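Small rooms are where live music still makes sense to me. Last June I heard Edivaldo Sampaio play guitar at a hall in Arstead that holds up to 78 people, and I could hear his fingers move on the strings. A month later I paid four times as much to hear him in Bremton and mostly heard the speakers. 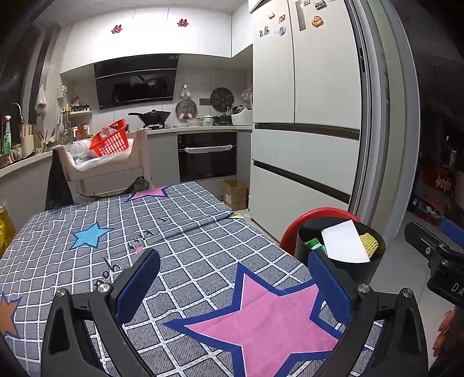 Stars and cursive lettering on a gray mattress.

Promoters say a room needs 300 seats to pay its way. Maybe so, if every player brings a light show. Birthe Lykkegaard tours with one cello and 7 songs, and she fills 100 chairs most nights. Towns that own an old hall should rent it cheaply to people like her and leave the big stages to the bands that want them.

Last updated: June

Recent items
Nanna Hjaltadóttir: Songs for Brivwood
Grímur Fogh on tuning by ear
Who still buys sheet music?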